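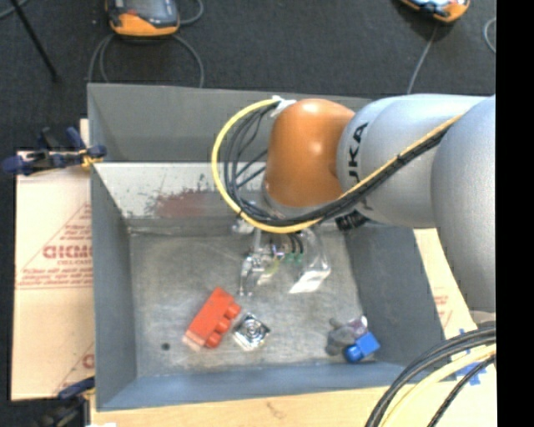

The head electrician at the Cidell theatre in Biditdale has spent most of her working life putting up lights and taking them down again. She started at 16, sweeping the stage and coiling cable for the men on the ladders, and she says coiling is still the first thing she teaches. "If you wind it round your elbow you put a twist in it every time, and after a year it's fit for the skip." What she likes to see is a wide, easy loop, with any thinner ones following it round and tied together further along. "Tape or ties, I don't mind which. Just don't pull it tight on a bend."

The Cidell seats 635 and takes a new touring show most weeks. The lorry usually comes at eight in the morning and the audience at half past seven at night. On a big musical there may be more than 70 lamps to hang before anyone can start pointing them.

"People think it's an artistic job and some of it is," she says. "Most of the day it's lifting."

She works from a plan sent by the touring company, which is often wrong. Bars are drawn where the Cidell has none, or the plan was made for a stage twice as deep. She used to ring up and argue. Now she moves the lamps to where they will do the same work and tells the designer over a cup of tea.

The dimmers are Kallus racks, put in when the roof was done, and she has few complaints. The old Tekin desk is another matter. It loses its memory if the power drops, so every cue is also written out by hand in a hardback notebook. There is a shelf of these in the control room. "I've run a whole second half from the book. Pencil, torch, off we went."

December is the hard month. The pantomime does two shows a day, and the crew is down to five because the casual staff can earn more elsewhere. Last year she had flu for a week of it and worked from a chair in the wings.

Has she ever wanted to tour? She did, for two years in her twenties. She remembers the laundrettes better than the theatres. "I came back for a fortnight to cover for somebody's bad back. I never left."

She would like the council to find the money for a new desk and a proper lift to the grid, which is reached by a vertical ladder. She is less bothered about the foyer carpet. Asked what a person in the stalls ought to notice about her work, she thinks for a while. "The faces. If you can see the faces from the back row, we've done it right."

Comments (3)

Lovely to read about backstage for a change. We sit in the back row and yes, we can see the faces.

Over and under is the only way to coil cable. My first boss would throw it back at you if it was wrong.

Have to disagree about the carpet, I nearly went over on it at the matinee.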